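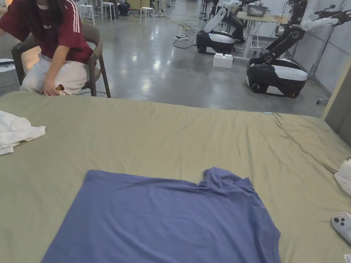 Humholm opens its folding tables to the public this October

HUMHOLM. Anyone who has ever stared down a mountain of clean T-shirts is invited to spend an evening at the long tables this fall. The Humholm Folding Evenings return in October with a bigger room, more table space and a simple plan: bring your clean laundry, sit down with other people, and go home with it folded.

The evenings are put on by Altix, the Humholm group behind the Skosuvero home skills program. Last year's series drew 601 visits, far more than the group had planned for, and the waiting list for the first night filled up before the posters were dry. We are so pleased to be bringing it back!

There will be 14 evenings in all, each starting at 6:30 p.m. and running until the tables are clear. Doors open a little earlier for anyone who wants to claim a chair.
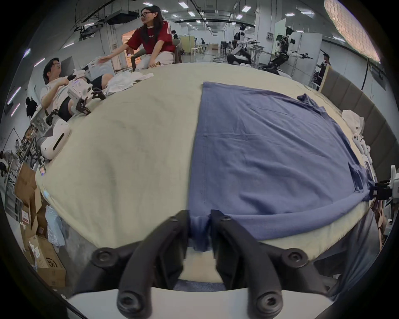 Reading time: 3 minutes

Every table gets a cloth cover, which keeps light fabrics clean and makes it much easier to smooth a shirt out flat. People work from whichever side suits them, and plenty of the folding gets done between conversations. Sitting down is fine. So is reaching across to borrow a corner of somebody else's space, as long as you ask.

The T-shirt is where most people start, and it is still the most popular part of the program. The Skosuvero method begins with the shirt laid out flat and the sleeves pulled free of the body. Smooth from the middle toward the hem, fold each side in, then bring the hem up to the collar in 3 even folds. It sounds like very little, but a drawer full of shirts done this way looks wonderful (and you can find the one you want in the morning).

New this year is a session on whites, which came up again and again in last year's comment cards. Visitors told us they leave the white pile until last and then stuff it in the closet. We'll be sorting it first, while everyone still has some energy, and moving on to colors after the break.

Later evenings cover fitted sheets, wide-legged pants, knitwear and packing a week of clothes into a small bag. Each one stands alone, so there is no need to come to the whole series.

Admission is free and there is no sign-up for regular evenings. The fitted sheet night does need a reservation, as it takes up a lot of table. Please bring dry, clean laundry only. Tea and coffee are served at the break, away from the tables.

The full October schedule is posted at the Altix front desk in Humholm, where reservations can also be made in person.

ends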